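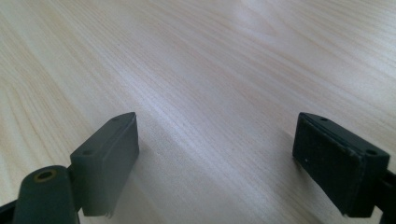 Looking after a bare or oiled wood table

Posted 4 July 2019

Wipe the table down after every meal with a cloth that has been wrung out hard. Go with the grain. Dry it straight away with a second cloth. Water left standing will raise the grain, and you will feel it as a rough patch the next morning.

Dish soap is fine, a few drops in a bowl of warm water. Skip anything with bleach or ammonia. Spray polish leaves a film that oil can't get through later, so keep it off a table you plan to oil.

White rings

A white ring is moisture in the finish. Leave it overnight first, as many fade without help. If it is still there, lay a dry cotton dish towel over it and press with an iron on low, no steam, for a few seconds at a time. Lift and look between presses.

Black rings

These come from iron and water, usually a can or a cast iron pan. Ironing does nothing for them. Oxalic acid will take them out, but wear gloves, rinse well and let the wood dry for 3 days before you put any finish on.

Grease

Cover the spot with cornstarch, leave it overnight and brush it off. Repeat if needed. Old grease may need light sanding.

Oiling

Sand lightly with the grain, using a fine paper, and vacuum up the dust. Put on a thin coat of oil with a lint-free rag, wait 14 minutes, then wipe off everything that hasn't soaked in. Too much oil stays sticky for weeks. Pale woods will darken a little, so try the underside first.

Lay used rags flat outdoors to dry before you throw them out. Oily rags in a heap can catch fire on their own.

We oil ours twice a year, once in early summer and again in November before the heating has been on long. Tables near a radiator may want a third coat.

Next page: getting candle wax out of a tablecloth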